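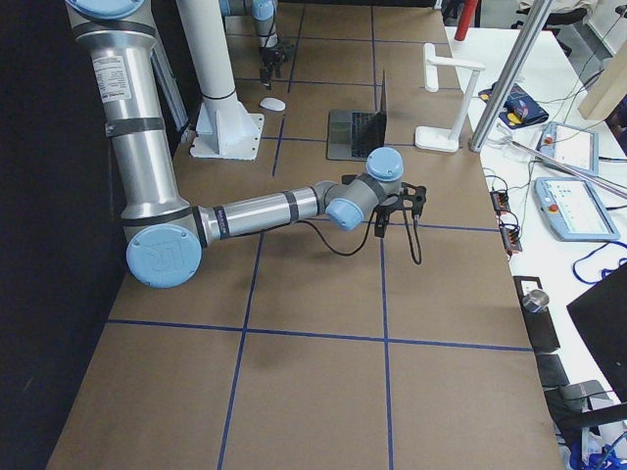
Brown paper marked out with dark blue tape.

How to Cover and Grid a Work Table with Kraft Paper and Tape
Last updated April 24, 2026

A paper-covered table with a taped grid is useful for sorting parts, laying out small assemblies, cutting fabric pieces, and any job where items have to go back to the same place. The covering is cheap, it can be written on, and it can be replaced in less than an hour. The method below is for a flat rectangular table up to 1,052 mm deep. Deeper tables need two sheets with a seam, covered near the end of the page.

Materials

Brown kraft paper on a roll, wider than the table top by at least 80 mm
Painter's tape or paper-backed masking tape, 24 mm wide, in a color that contrasts with the paper
Double-sided tape for the underside
Steel rule, 1 m
Carpenter's square
Chalk line or a length of thin string
Soft pencil
Utility knife with a fresh blade
Clean dry cloth

Choosing the paper

Light paper, under 70 gsm, wrinkles as soon as a heavy object is dragged over it. Paper over 120 gsm is stiff and will not fold cleanly around the table edge. We use the 90 gsm roll from Boltilar, uncoated, and have had no reason to change. Coated paper is easier to wipe but takes pencil badly, and some tapes lift from it overnight.

Store the roll flat in the room where it will be used for a day before cutting. Paper takes up moisture from the air and grows slightly across the roll. If it is fixed down dry and then swells, ripples will show between the tape lines and cannot be pressed out.

Choosing the tape

Vinyl floor tape gives the sharpest line but stretches when pulled, then shrinks back and curls at the ends. Paper-backed tape does not stretch much and tears by hand. Presari 24 mm holds for several months on kraft paper. The Lukáč tape is thinner and sits flatter, which matters if trays are slid across the lines, but it tears unevenly and has to be cut with a knife every time.

Dark blue, dark green, and black are all legible on brown. Yellow and tan are poor choices under warm lighting.

Preparing the table

1. Clear the table and wipe it down. Remove old adhesive with a plastic scraper. Any grit left on the top will print through the paper.
2. Check the corners with the square. Many tables are a few millimeters out. Pick the straightest long edge and take all measurements from it. This is the reference edge.
3. Measure the table and write the figures down. Add 40 mm on each side for the fold.

Laying the paper

1. Unroll the paper with the curl facing down. The ends will then press against the table instead of lifting.
2. Cut to length. Make one long pass with the knife against the rule.
3. Line up one factory edge of the paper parallel to the reference edge, with 40 mm hanging over.
4. Fold the overhang under and fix it with double-sided tape along the whole length of the reference edge.
5. Smooth the sheet toward the opposite edge with the cloth. Work from the middle outward. Fold and fix that edge, keeping even tension – tight enough to lie flat, with no pull lines at the corners.
6. Fold the short ends last. Trim the corners at 45 degrees to reduce bulk.

Marking the grid

Rectangles are easier to work with than squares on most tables, as the far side is harder to reach and benefits from fewer, larger cells. Our standard cell is 424 mm wide and 500 mm deep, measured between tape centers. This takes a Rendon parts tray with room for a hand on either side.

1. Starting at one end of the reference edge, mark the cell widths in pencil. Repeat on the opposite edge.
2. Mark the cell depths on both short ends.
3. Stretch the string between matching marks and make a light pencil tick every 200 mm. Do not draw a full line. Pencil smudges under the tape and darkens its edge.
4. Measure both diagonals of one cell. They should agree within 4 mm. If they do not, check the marks before applying any tape.

Applying the tape

1. Lay the long lines first. Fix the end of the tape, unroll enough to reach the far side, hold it just above the paper, and lower it onto the ticks in one movement.
2. Do not pull the tape tight. Tape applied under tension will draw the paper into a ridge.
3. Press down from the center toward both ends with the cloth.
4. Lay the cross lines over the long lines. Continuous crossings are stronger than butted joints, and the extra thickness is small.
5. Run each line over the table edge and finish it underneath. Ends left on the top surface are the first part to peel.

Joining two sheets

For a deep table, overlap the sheets by 30 mm and put the seam where a long grid line will fall, so that the tape covers it. The nearer sheet goes on top. Items pulled toward the user will otherwise catch on the edge.

Labeling

Write cell labels directly on the paper, in the corner nearest the user. Letters for columns and numbers for rows are sufficient. Leave adhesive labels off the paper itself, as they cannot be removed without tearing it.

Maintenance

Replace the tape line by line as it wears. To lift old tape, pull it back on itself at a low angle and slowly. If the paper fibers start to come up, stop and cut the tape at that point. Small tears can be patched from above with the same tape if they lie on a line. A tear inside a cell means a new sheet if anything has to slide over it.

Spilled water should be blotted at once and the area left uncovered until dry. Oil does not come out of uncoated kraft. Mark the stain with the date in pencil and replace the sheet at the next change.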